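From: Tapio Juntunen
To: wirkuda-players
Subject: Re: [wirkuda-players] Olgate lantern not dropping after April patch

On the Olgate lantern, someone wrote:

> I have cleared the Galwood cellars 102 times since the April patch and
> still no lantern. Before the patch I had two on my old character, both
> from the Ferryman. Has the drop been removed? The patch notes say only
> "adjusted rewards in Galwood". I am on the second difficulty, level 38,
> playing alone. Also, does the key have to be in the bag or on the belt?

The drop is still there, but it has moved. Before the patch the lantern could come from the Ferryman or from any locked chest on the lower floor. Now it comes from the Ferryman only, and only on the third difficulty or above. On the second difficulty you will get the tin lamp in its place, which has the same icon in the bag but gives no light radius bonus.

I went through the item tables in the client files after the patch. The lantern has been given a minimum difficulty of 3, and the chest entries for it are blank.

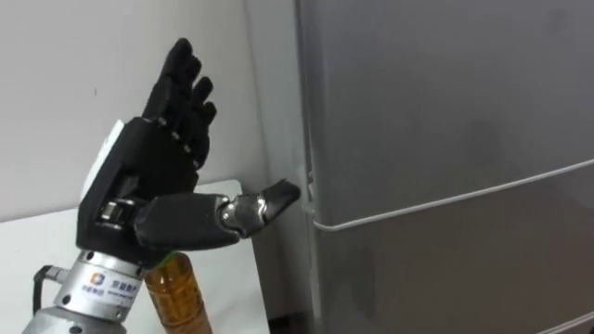

The key can be in either place. The belt slot used to matter in the beta, and the old wiki page still says so, but the door now checks the bag, the belt and the stash in that order. If you have a key in the stash it will be used up without asking you, so move any you want to keep to a second character.

As for the odds, I kept a log on the third difficulty with a fresh character. In 368 runs I had 7 lanterns. Two of those came in consecutive runs and then there was a very long gap, so please don't read too much into a short streak either way. I did not use any luck gear for the first half of the log. I changed to the Kiiskinen ring after that and had four of the seven with it on, but that is far too few to say the ring does anything for this drop.

A few other things that have come up on the list:

- The Ferryman does not appear if the bell on the upper landing has been rung. This was true before the patch as well.

- Leaving by the river gate resets the cellars. Leaving by the stairs does not, and you have to wait for the timer.

- In a group, each player gets a separate roll, but only those standing on the jetty when he dies. Archers who stay up on the steps get nothing.

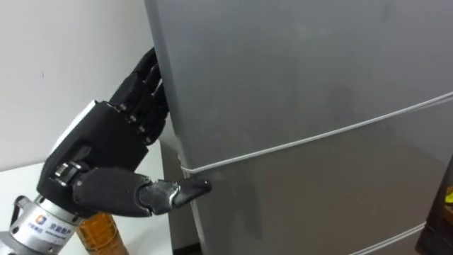 The lantern no longer binds when picked up, so it can be traded. Prices in the Olgate market were silly in the first week and have come down a good deal. If you mostly want it for the light radius, buying one is quicker than farming. If you want the Olgate set bonus you will need to find the hood yourself, as that one still binds.

I have not been able to check whether lanterns found before the patch count towards the set. Mine was found in the beta and does not, but beta items were converted separately and may be a special case. If you still have the two on your old character, could you equip one with the hood and tell us whether the third line of the tooltip turns green?

My log is a plain text file with the run number, difficulty, gear and drops. I can send it to anyone who wants it, off list please, as attachments get stripped.

Tapio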